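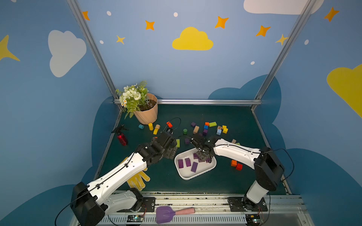

Block sorting comes to the Friday table

The toy library in Drarnville has started a sorting table for wooden blocks, and it will run every Friday through August. The blocks came to us as a mixed lot of 400 pieces from a preschool in Parau that was clearing its shelves. They are cubes, cylinders and flat rectangles in most of the colors you would expect, and a few have a letter or a number printed on the side.

Imogen Tindall, who runs the table, has kept the method simple. One color goes into the tray at a time and everything else stays out on the mat until its turn. Purple went first. After that the plan is yellow, then the greens, then whatever has the fewest pieces left.

"People want to start by shape, and you can do that, but the bins on our shelves are by color," Tindall said. "If it's purple, it goes in the tray. A cube and a long block can go in together."

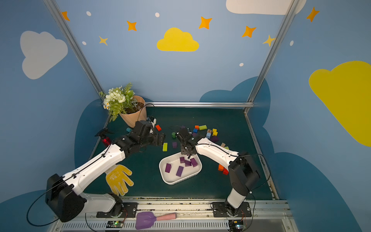
Lime green and dark green will share a bin this year, and so will the two blues. Orange and red stay separate – please look twice at the orange-red ones and put them with the red if you can't decide. Tan and brown go together. Printed blocks are sorted by color like the others, and the print is ignored.

The first 100 finished pieces will be packed as two starter sets, which members can borrow for two weeks on a regular card. Abdelghani Saber is sewing the drawstring bags. He has asked for cotton scraps at least as big as a pillowcase, in any pattern, left at the front desk with his name on them.

We are also looking for shallow white trays with a low rim. Deep boxes are harder to reach into and we have enough of those already.

Larger sets can be reserved starting in the fall. The Lencho branch will get its own share of the blocks once the bins are full, and members there should ask at their own desk.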